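1 May 2026

Spent the morning on the handling rules for the Trinach set. Draft 5 still had the clause on powered items copied from the old Stelmont bench manual, which dates from 1974 and assumes a fixed cell with a fence. Not usable for hand-held grippers in a shared lounge. Struck it.

Replacement wording, as it stands tonight:

Any power strip used as a task object stays unplugged from the wall for the whole session. Cord bundled and on the table, never over the edge. Fingers open before the approach. No fingertip goes into a socket opening, powered or unpowered. Bystanders are not asked to move, but the operator stops if one comes within reach.

Cindstead wants 100 episodes per object before a rule can be changed. I think that is too many for a safety clause – a bad rule should go the same day. Wrote to Mercado to say so. No answer yet.

Also open: whether glossy tabletops need their own line. Glare is a data quality matter and probably belongs in the annex. Left it out for now.

Sent the draft round at six with the table setup attached.

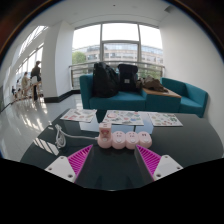
Soledad Lyons wrote back that the unplugged rule is fine but needs a check by a second person, signed before the first grasp, or people will skip it by the third session.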